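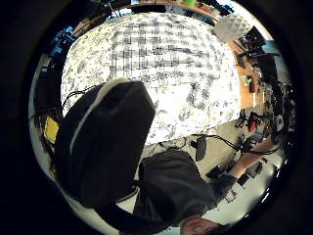
Wokitico Gripper Kit: Questions About the Dropout Fault

Last updated May 3, 2020

Thank you all for your patience over the past weeks, and for the long and very thorough messages so many of you sent in. We've read every one of them (some of them twice!) and we've tried to gather the things people keep asking into one page, so you don't have to dig through the mailing list for them. If you're new to the Wokitico hand-held kit, start with the first two questions and skip around from there.

What is the dropout fault?

It's what we call it when the gripper stops recording partway through a task and doesn't tell you. The light on the handle stays on, the fingers open and close just as they should, and you carry on folding or sorting or whatever you were doing, quite happily, until you get back to your desk and find that the finger positions froze several minutes earlier. The video keeps going the whole time, so a quick look at the footage won't show you a thing.

How did you find it?

Through laundry, more or less. Our team in Wolerstead was recording bedding and shirt handling last November, and when we ran the files through Milia, our checking program, it threw out 20 sessions in one go. We thought Milia was being fussy, as it sometimes is, and lost a whole afternoon blaming the wrong thing. Then we laid the finger readings next to the video and saw a hand squeezing a shirt while the readings sat perfectly flat.

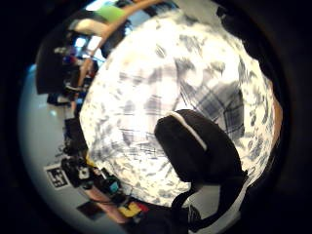
After that we went back over everything from the same kits, 2,632 recordings in all, and found the same flat stretch in plenty of older ones too. That was a sad week, I won't pretend otherwise, but it did give us enough material to work out the cause.

So what causes it?

The plug where the finger sensor cable meets the battery pack. With the arm held high, as you do when you shake out a duvet cover, the cable pulls sideways on the plug and the connection drops for a split second. The sensor board restarts and comes back fine. The recorder, though, was never told to look for it again, and so it goes on saving the last reading it had.

Is it dangerous?

For the person wearing the kit, we haven't found any risk from the dropout itself, and we've had no reports of heat or shocks connected with it. Where we do ask for real care is with the files. A robot arm trained or replayed on frozen readings may keep its fingers closed when they ought to open, or go on squeezing something it should have let go. Please don't replay any session on a live arm until it has been through Milia, and keep people out of reach the first time you do.

Which kits are affected?

All kits with the Mekonnen battery pack and the straight plug. If your plug is angled, you have the newer cable and can leave it alone. The hand pads, straps and camera mounts are the same on both, so they won't help you tell one from the other.

What should I do until my new cable arrives?

Three things have worked well for us:

Leave a loose loop of cable near the plug and tape it down to the pack.

Stop every 5 minutes and open and close the fingers while watching the reading on the screen.

Run Milia the same day, while you can still remember what you were doing.

If the reading freezes, end the session, unplug, wait for the handle light to go out and start fresh. Restarting only the recorder doesn't always bring the sensor back.
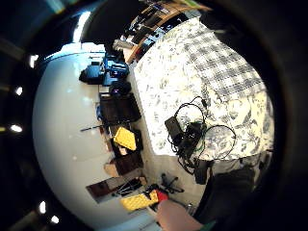
Can I save a session that has already dropped out?

Everything before the freeze is good and can be kept. Milia marks the moment the readings go flat, and you can cut the file there. We did try to rebuild the missing part from the video, and it went well enough with hard objects, but with cloth the fingers are hidden so much of the time that we gave up on it.

Does the software update fix this?

Partly. The update makes the recorder beep and stop when the sensor goes away, so you'll no longer lose a long session without knowing. It can't do anything for the plug, so you'll want the angled cable as well.

How do I get the cable?

Write to the Wokitico support desk with the serial number from under your battery pack. Cables are free, including for kits bought secondhand, and you can swap one in yourself with a small screwdriver. Please send the old cable back in the same envelope if you can, as we're still testing the worn ones.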